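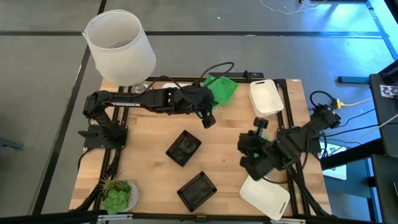

The planner that learned to wait

Nelli Nieminen starts most Mondays by reading logs. She writes control software at Kavel, and the log she cares about lists every time one arm had to stop for the other.

Two arms over one table get in each other's way. The older Kavel planner, Brakero, worked out a full path for each arm and then checked the pair for collisions. If the check failed, it threw both paths away and began again. With trays, baskets and a lid spread over the work surface, it began again a lot.

The replacement is called Rarkus. It plans in short pieces and lets one arm hold its position while the other clears the shared space. Nieminen's team tested it on 1,079 recorded layouts before running it on hardware. Planning time fell from 900 milliseconds to 40 on a typical move.

"The math was the easy part," she says. "Deciding who goes first took us until November."

What the baskets do to depth data

Ritva Salminen handles perception, and slotted plastic is her main complaint. A depth sensor gets some points from the ribs and some from whatever is behind them, so a basket wall can come back as a row of loose strips. Dark plastic is worse - it returns very little at all.

Her fix fits a whole basket model to the rim first and fills in the walls from there. The planner then treats the openings as solid.

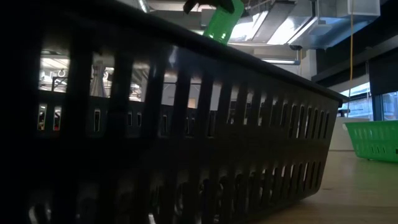 Next on the list

Salminen wants the rim fit to run on every new depth reading. For now it runs once, before the arms move, and a basket that gets bumped stays in the wrong place on the map until the next cycle.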